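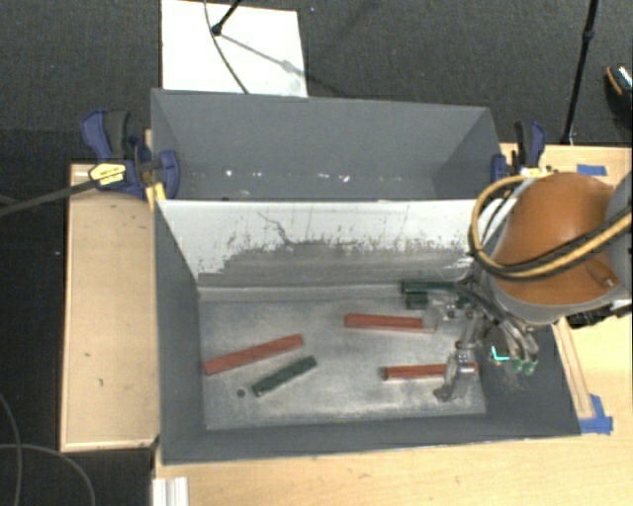
**Jidusura** is a wonderfully simple stacking game in which players build a tower from narrow blocks and try to keep it standing! Each set comes in two or more colors, and color decides who may move what. With red and green blocks, for instance, one side plays only red and the other only green. A round lasts 20 turns.

## Play

Players take turns laying one block across the last - never alongside it. Fallen blocks stay out until the next round, and the first side to reach 60 points wins.

## Variants

In the lively Amarasinghe variant, colors swap after every fall. It is a favorite at the yearly April meet in Fostimik.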